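Arm stops short of the counter in our Makero cell

Posted by Otano, 13 Mar 2022

We run one white arm at a marble counter in simulation. After I moved the base, it stops high over the small item.

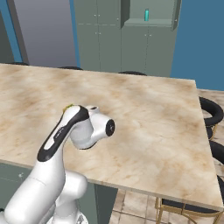

Base height is 570 mm in the config. Have I missed a setting?

Dramani
Check the tool offset first - mine had reset to zero. Then home it and try again with the speed at 5 per cent. 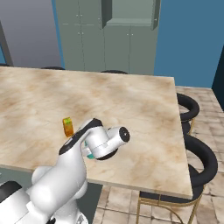
Other replies (2)

Zukow
Same here in August. Reinstalled, no idea what fixed it.

Otano
Offset was zero. Thanks.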